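Teaching an arm when to stop pulling: an interview with Felicidad Tiongson

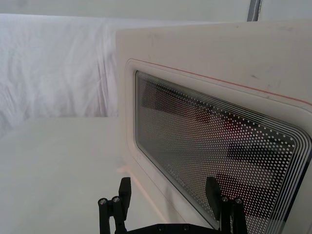

Why doors

Felicidad Tiongson has spent most of the past year on one small question: how does a robot arm know that a door has come open, and how far? Her project is called Gitik, and it runs from a ground-floor lab in Plivport. We spoke after she had put up the second set of results.

She started with kitchen appliances for practical reasons. "They're cheap, they all open a bit differently, and you can wear one out without anyone complaining," she said. "A microwave door is a good test. It holds, it holds, then it lets go all at once. If the arm is still pulling hard at that moment, it drags the whole appliance across the table."

Earlier work in her group relied on a fixed camera looking at the whole table. The arm got in its own way, and the last few centimetres before contact were mostly guesswork. Gitik uses the small camera at the wrist. It sees the two fingers and whatever is in front of them, and very little else.

"People worry about that view. The door is at a slant, half of it is missing, and there's a dotted screen over the window that confuses anything looking for texture. We had a depth method that went to pieces on the dots. In the end we stopped asking for depth and asked for the edge of the door."

How it was trained

The training set has 1,277 attempts, all driven by hand. The person driving uses a pair of handles and sees only the wrist picture, so that they can't use anything the arm wouldn't have. Attempts that went wrong were kept and labelled with the point at which they went wrong.

Tiongson is firm on that last part. "In April we tried a version with the failures taken out. It learned to pull beautifully and had no idea what to do when it missed. We put them back in."

The learned part, which the team calls Petley, predicts two things from each picture: where the fingers should go next, and how near the door is to letting go. When the second figure passes a set level, the arm slows down and pulls more gently. A separate check on motor current can stop it altogether.

What they found

The team ran 700 test pulls, split evenly between Petley and the older method with the fixed camera. The older method shifted the appliance out of place 44 times. Petley did so 4 times.

I asked whether the gain came from the camera or from the slowing down. "Both, and I can't yet tell you how much of each. We ran it with the slowing switched off, but not enough times for me to put a number on it. That's the next job."

She was also open about what doesn't work. Glare on the glass still upsets the prediction. Doors that open with a push button haven't been tried properly. The cloth behind the table makes life easier than a real kitchen would, and she expects the results to drop when it comes down.

Her colleagues on a sister project, Oral, are working on drawers and want to use the same data format. Tiongson has agreed, with one condition: the failed attempts go in as well.

The labels and the test records will be released first, and the driving software after that, once somebody has written instructions for the handles.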